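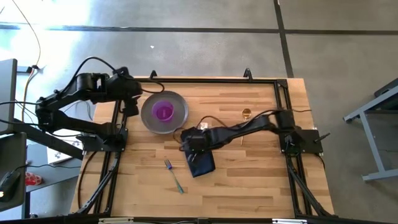

Nerys Bowen wrote to ask me why wood has stripes in it, and whether a wooden table is still a bit alive, and if it isn't, why her bedroom door gets stuck every summer. That's three questions squashed into one, Nerys, and I love all of them! So get a drink and sit somewhere wooden if you can, and I'll tell you about the inside of a tree.

What is a tree made of?

If you could shrink yourself down until you were smaller than a speck of dust and walk into a tree trunk, you would find yourself in a huge bundle of tubes. Most of them run up and down, like a fistful of drinking straws. The tree uses them to pull water from its roots all the way up to its leaves, and in a tall tree that is a very long way to pull a drink.

The walls of those tubes are mostly made of a stringy stuff called cellulose (say it SELL-you-loze). Cotton is nearly all cellulose, and paper is full of it too. It's strong, but by itself it's floppy, so the tree adds a kind of glue called lignin that makes everything stiff. Strings plus glue. That's wood.

Now, is it alive? In a living tree, the outside part is the busy part. Just under the bark there is a layer called the cambium, thinner than a sheet of paper, and that is where the trunk does its growing. It makes new wood on the inside and new bark on the outside. Once those water tubes are finished, the cells that made them die and leave the hollow walls behind. So most of the wood in a trunk is dead already, even while the tree is standing there covered in leaves with birds in it. And a table isn't alive at all, Nerys. You can put your elbows on it without worrying.

Where the stripes come from

In spring a tree in a cool country is in a hurry. There's lots of water about and there are leaves to feed, so it grows wide tubes with thin walls, and the wood looks pale. Later in the summer it slows down and makes narrow tubes with thick walls, and that wood looks darker. In winter it stops. Then spring comes and off it goes again.

One pale band and one dark band make one year. If you look at a tree stump you see the bands as circles, one inside the other, and you can count the dark ones to find out how old the tree was when it was cut.

I did this last September in Skenmont woods, on my hands and knees, with a pin to keep my place. I got 97. Then my friend Idris Gwynne did the same stump and got 97 too, which made us both very pleased with ourselves. There was another stump nearer the gate with 186, but I had to do that one twice after a beetle walked over my pin and I lost my place.

The rings aren't all the same width, either. A fat ring often means a good year, with plenty of rain. A skinny one might mean a dry year, or lots of caterpillars eating the leaves, or a bigger tree hogging the sunshine. The Skenmont tree had 5 skinny rings in a row, right near the middle. I'd love to know what went wrong for it when it was little.

But a plank doesn't have circles! No, it has lines, and it depends which way you cut. Get a rolled-up jelly cake. Slice across it and you see a swirl. Slice along it, from one end to the other, and the jelly shows up as long stripes. It's the same cake both times. A plank is a tree sliced along, so its rings turn into lines, and we call the pattern of the wood the grain.

Knots are the round dark patches you sometimes find in a plank. A knot is the place where a branch used to join the trunk. The trunk kept growing fatter and swallowed up the beginning of the branch, a bit like mud going over the toe of your boot.

Why the door sticks

Remember the tubes? Their walls soak up water from the air, and they let it go again when the air gets dry. When the walls soak up water they swell, and so does the wood. It hardly gets any longer, but it does get wider.

In a lot of places summer air is damp, so the door swells up and squeezes against its frame. In winter the heating comes on, the air indoors gets dry, and the door shrinks back and shuts perfectly. My grandmother's house in Brorby had a pantry door that you had to kick in July. I was allowed to kick it, and I looked forward to it all year.

Big wide planks are the worst for this. They can curl up at the sides, which is called cupping, and sometimes they crack. One old trick is to cut the wood into narrow strips and glue them side by side. Every strip still swells and shrinks, but each one can only bend a little bit by itself, and if you mix them up they don't all pull the same way. You'll see it in kitchen counters and chopping blocks and plenty of tabletops, with light strips next to darker, honey-colored ones. I think it's prettier than one big plank, but Idris says it looks like a piano that forgot its black keys.
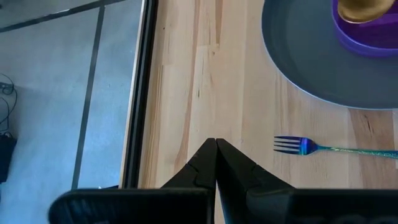 Hard wood and soft wood

Here's a muddle that catches grown-ups all the time. Hardwood means wood from trees with broad leaves, the sort with flowers and seeds in some kind of fruit or nut: oak, maple, cherry. Softwood means wood from trees like pine and fir, mostly with needles and cones. The names are about the kind of tree, and they don't tell you how hard the wood is. Balsa is a hardwood and you can dent it with your thumbnail! Yew is a softwood, and it's tough stuff.

There's a museum on Gough Street in Tridetness with a wall of wood samples, 579 of them, each one a little block on a hook. You're allowed to take them down and sniff them. Cedar smells like pencils (many pencils are made from it, so I suppose pencils smell like cedar). Some of the others smelled of nothing much, and one smelled of cheese.

Try it yourself

Find two flat wooden popsicle sticks. Leave one on a dry shelf, and put the other in a glass of water overnight. In the morning, lay them side by side. Feel the edges with your fingers, then measure how wide each one is and how long. Write the numbers down before you forget them.

Then leave the wet one somewhere airy until it's dry and measure it again. Did it stay flat? Mine curled up like a potato chip, and Idris's stayed as straight as a ruler, and we still haven't agreed on why. If yours does something different, please write and tell me, and say what kind of wood it was if the packet lets you know.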